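Call for Participants: Desk Lamps and Small Household Objects

The Pumphrey Center for Everyday Tasks is seeking adult participants for a study of how people place, turn and clear small objects on a tabletop. Sessions are held in the Staleck Building through the end of July.

Each session lasts 2 hours and includes a rest break. Participants work seated or standing, as they prefer, and follow short written instructions. No prior experience is required. The study needs nearly 1000 completed tasks, and people who can attend more than once are especially welcome.

Applicants must be at least 18, have full use of both hands, and be comfortable working near bright lamps. Long sleeves are permitted — loose bracelets and rings are not.

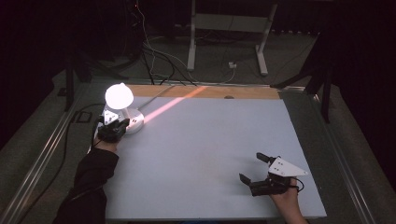 Tasks involving the lamp are scheduled first, while the tabletop is otherwise clear. Other household items follow after the break. Morning sessions begin at 9, and participants should check in at the Esivwood Street entrance before going upstairs. Applications may be submitted in person at the front desk or by mail to the Center.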